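Storing spare desktop processors between office refreshes
Posted in Hardware and Inventory, 2018-03-10

Our office at Premus is replacing its desktop computers in October. We expect to keep 11 processors from the retired machines as spares. The boards will be recycled. We do not have the original packaging for any of the processors. Please advise on how they should be stored, and whether a record must be kept for each one.
Posted by: Premus Office Services

Loose processors should not be placed together in a bag or box. The contacts and the edges of the substrate are easily damaged when parts rub against each other. Each processor should have its own holder, and the holder should support it at the edges.

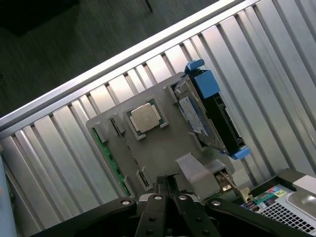

A processor held in a square seat on a gray plastic tray.

Trays and single clamshell cases are both acceptable. Clean off old thermal paste first with a lint-free cloth and isopropyl alcohol, and allow the part to dry. Staff should wear a grounded wrist strap and hold each processor by its sides. Place the closed holder in an antistatic shielding bag – pink bags do not provide shielding – and store it in a dry cabinet away from direct sunlight.

With regard to records, we recommend one line per part: model, source machine, date removed, and shelf. Room 303 at our site holds 200 parts on this system.
Posted by: Zondier Equipment Desk

We keep ours in a drawer with the memory modules. No problems so far. Egg cartons are not recommended.
Posted by: Alva Branch Office

Please confirm that the spares fit the boards in the new machines before setting aside cabinet space. Trodau stored two shelves of processors for a socket it no longer used, and all of them were later sent for recycling.
Posted by: Trodau Facilities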